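Filtmont resealable pouches, 200 g size – review

I bought a carton of 100 of these in June to replace the jars I'd been using for loose tea and dried fruit.

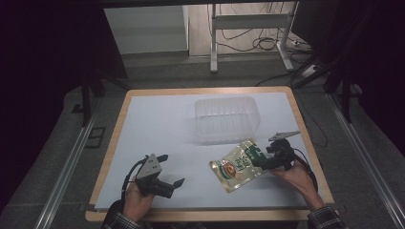

The carton came from Holub and took two weeks to reach Ballarat. The zip closes with one firm press and has held up to daily opening on all but a couple of pouches. Sultanas kept well for a month. Rolled oats were fine too, though fine flour gets into the track and you have to wipe it out before it will seal.

The base gusset is too narrow. A half-full pouch falls over in the cupboard, so I keep mine upright in a bread tin. The Ultik ones I had before stood up better but split at the side seams.

Labels peel off cleanly. Permanent marker rubs off after a few weeks – use a sticker.

Good value by the carton, dear in the small packs. I'd buy them again for dry goods, but not for flour.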